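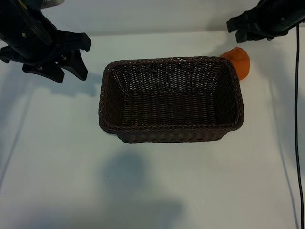
3. Sending a comment on a draft rule

Gudport lets you comment on draft planning and energy rules without printing anything. Before you start, have the notice number to hand. It is on the first page of the notice, under the coat of arms, in the smallest type the ministry owns.

1. Sign in and choose Open Notices.
2. Type the notice number, dashes included. Gudport is fussy about dashes.
3. Read the draft. The button stays grey until you reach the last page – scrolling quickly counts as reading, as it does in parliament.
4. Pick the clause you object to, or support, if you are that sort of person.
5. Write your comment and press Save, then Send. Save alone sends nothing.

Note: You may attach up to 12 pages. Maps count as pages, however large you make them.

Caution: Comments are published under your full name. Once sent, they can be withdrawn for two days and regretted for longer.

If no receipt arrives within three days, write to Fereshteh Azimi at the Farahani office and quote the notice number. Drafts left unsent are deleted at the end of December.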